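Paint talk, Sundau library, evening session - my notes

Start: lights up, water nearby, sample cards on the chair by the door.

Opening
Hi everyone, thanks for coming out at 7 pm in January when you could be at the beach! I've been mixing colours for the Pameo paint counter for a long time now, and tonight is all about the pale ones - the greys, the off-whites, the colours people bring back to the shop because "it went purple on me".

Ask for hands: who has painted a room grey and ended up with something else? (Wait. Let them laugh. Someone always has a hallway story.)

Why greys wander
Every grey has a bit of something in it, blue or green or red, and on a little card you can't see it. Put it on four walls and it bounces off itself all day. My own spare room in Virham is the cautionary tale. I bought 2 big tins, did the lot over a long weekend, and by late afternoon it was lilac. I quite like it now, but it wasn't the plan.

Pass round the cards here. Tell them to hold each one against something properly white, like printer paper, and the hidden colour jumps straight out.

Stone is the other thing. People choose the benchtop first and then go hunting for a wall colour under shop lights, which is asking for trouble. Pale lavender-grey next to a white and grey marble pattern is a pairing I get asked for a lot, and I reckon it's a lovely soft one if you keep the trim plain.
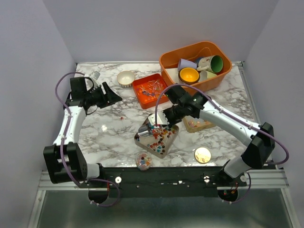 Testing at home
Don't paint the wall! Paint a big bit of card, two coats, and move it about. Behind the couch, beside the window, next to the floor. Look at breakfast and again with the lamps on. A sample pot covers plenty of card, and I'd spend the money on 2 pots before I'd spend it on a tin.

Mention bulbs - same wall, warm bulb, cool bulb, completely different room. (Do the lamp demo. Switch is on the left, I forgot last time in Araya and stood there in the dark.)

Questions, then tea. Cards back in the box please, I only have the one set.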